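Call for participants: the Padon hand-lettered street atlas

Pusell Press is looking for 33 people to letter and draw one page each of a street atlas of Padon. Applications are open until 22 May 2026. You do not need to be an artist or have been published before. You do need to live, work or go to school in Padon, or to have done so for at least a year at some point.

The atlas will be a spiral-bound book, printed in black and one spot color. Each page covers one map square. The grid follows the old bus map, so the squares are not all the same size. Downtown is split into four small ones, and everything west of the river past Wokton Road is a single large one. We will print 2,000 copies. Most will be sold in local shops, and each public library and school in the town will get a copy for free.
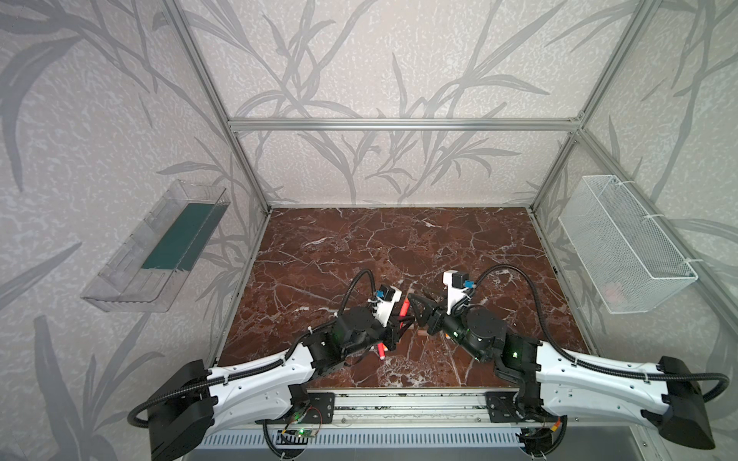 Each participant gets a tracing sheet with the street lines already on it. The street names have to be lettered by hand, and every named street has to be on the page and spelled correctly. Beyond that, what goes on the page is up to you. Past contributors to our smaller books have put in bus shelters, good trees, shops that closed years ago and places where they fell off bikes. Please leave out the names of private people and anything that would identify someone's home.

What you would do

Come to one introductory session of some 90 minutes at the Jia Building, second floor. There is an elevator at the rear entrance.
Walk your square at least twice and take notes.
Hand in a pencil draft for checking. We compare the street names with the town list and send the sheet back with corrections.
Make the final page in ink on the paper we supply.

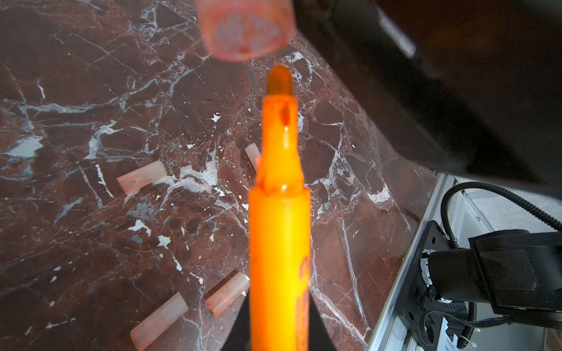

Felt-tip marker in orange, with ink stains on the neck.

Final pages are scanned in grayscale, so color choice matters less than even coverage. Black fineliner, brush pen and dip pen all scan well. Ballpoint often comes out patchy. If you want part of your page to appear in the spot color, draw that part on a separate overlay sheet and mark the corners of both sheets so they can be lined up. Letters should be no smaller than an eighth of an inch.

We would like a mix of ages. Anyone under 18 needs a signed form from a parent or guardian. Two people may share a page, but the fee is then shared too. Groups and school classes should write to us before applying, as there are only a few squares set aside for them. 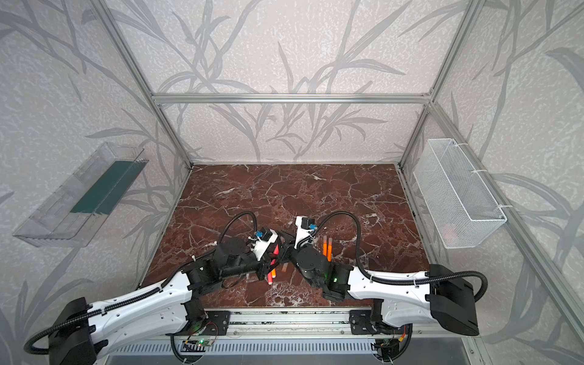 Pay and rights

The fee is $500 per page, paid in two parts: half when the pencil draft is approved and half when the final page is handed in. Paper, overlay sheets and a basic set of pens are supplied. You keep the copyright and the original drawing. Pusell Press gets the right to print the page in the atlas and in any reprint, and to show it in publicity for the book. If we want to use it for anything else, we will ask you and agree on a separate fee.

Final pages are due at the end of October.

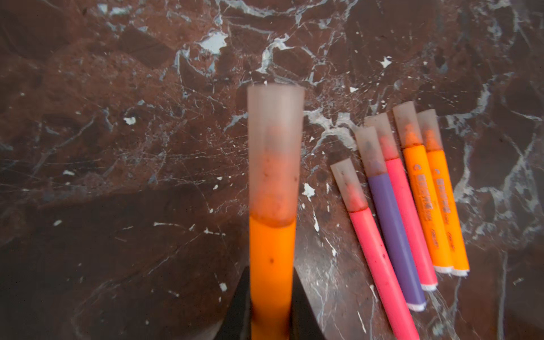 Orange markers.

How to apply

Send us one page of your handwriting or lettering, any size, as a scan or a phone photo. A shopping list is fine. Tell us which two squares you would most like to draw and why, in no more than a few lines. The numbered grid is on our website and on the notice board in the lobby of the Jia Building. If several people ask for the same square we will try to give everyone their first or second choice.

Applications can be emailed or left in the Pusell Press mailbox in the lobby. Questions about the grid, access or payment should go to Rosário Ramalho, project editor. All applicants will get an answer, including those who are not selected.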